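About Ivevico

Ivevico is a small training organisation specialising in the sorting and storage of small household goods. It was established to give households, schools and community organisations a practical grounding in work that is often left until a cupboard will no longer close. Our rooms are at Orkholm, where all introductory programmes are held.

Our Approach

Instruction is given at the table. Participants work with the ordinary contents of drawers and handbags: cosmetics, small tins, little boxes and clear plastic cases. Items are grouped by size and by how often they are needed, and each group is then assigned a container. We favour the reuse of sturdy packaging – a long confectionery tin will hold a good many small articles – and we do not require participants to purchase organisers of any colour, brand or pattern. 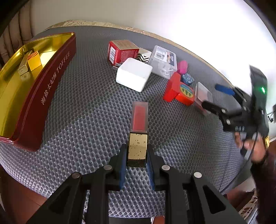
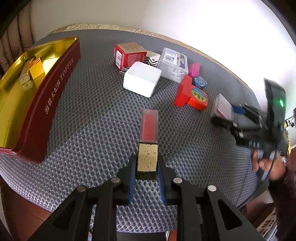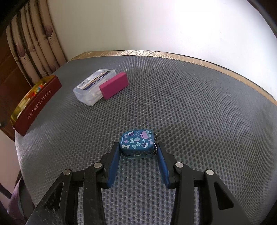 Small goods on the table at Orkholm.

Ivevico

Our teaching collection comprises 583 small articles, catalogued under the Jerex system, our own method of recording what an article is, where it is kept and when it was last used. Worn and scuffed articles are retained in the collection. Participants are asked to decide whether such things should be kept, and the discussion that follows is a valued part of each session.

Programmes

We offer 2 programmes. The Foundation Programme covers sorting, labelling and the choice of containers. The Raju Programme, offered each May, is intended for staff who manage shared cupboards and supply rooms in schools and offices. Since our establishment, some 2,617 participants have completed one or the other.

Enrolment

Places are allocated in order of application. Organisations wishing to enrol a group should write to the Orkholm office, stating the number of participants and any access requirements. Participants are welcome to bring a tin or box of their own – no larger than a shoebox, please.

Page last revised 23 Jun 2019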